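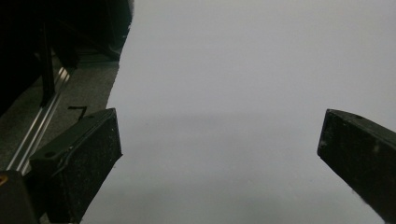

Students in the Gunmont Technical School robotics club have completed the first phase of a project on gripping and handling small household objects, the school announced on April 22, 2020. The project, known as Sadeghi, is open to second-year and third-year students and forms part of the school's elective program in automation.

A total of 14 students are enrolled this year. They work in pairs with a hand-held gripper that has two black fingers, practicing how to approach an object, close on it and set it down again at a chosen point. Each attempt is recorded and entered in a shared log, which the students review at the end of the session. According to the school, 112 attempts had been logged by the close of the first phase.

The club began its work in October with lessons on measurement and basic mechanics. Students were asked to sketch a two-finger gripper by hand before using one, and to estimate how wide the fingers would need to open for objects of different sizes. The sketches were graded and will be kept with the project records.

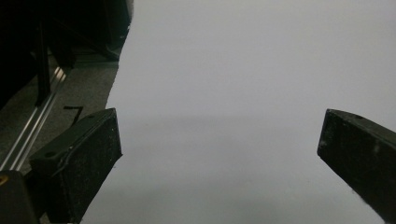

The school stated that early sessions were given over to control of the tool itself. Students practiced keeping the fingers level and at a steady height before any object was introduced. This part of the course took longer than planned – the original schedule allowed two sessions, and four were used – but instructors considered the additional time well spent and will keep the longer schedule next year.

Objects are introduced in order of difficulty. Items with flat, parallel sides come first, followed by items with rounded sides, which offer the fingers less area to hold. Soft and flexible items are reserved for the second phase. Students may propose objects of their own, provided that these are clean, unbreakable and light enough to be lifted safely.
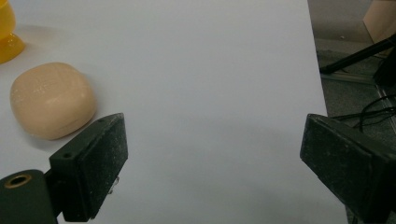 Participants are also required to keep a written notebook. Entries must state the object used, the direction of approach and the result, including attempts in which the object was dropped or missed. The notebook counts for one third of the final grade.

The second phase will prepare the club for the Previrberg student automation meet, where teams present a handling task of their own design and answer questions from a jury. Gunmont intends to enter two teams. A joint practice session with the robotics club of Sidgate is under discussion, and details will be posted on the school's website once the arrangements have been confirmed.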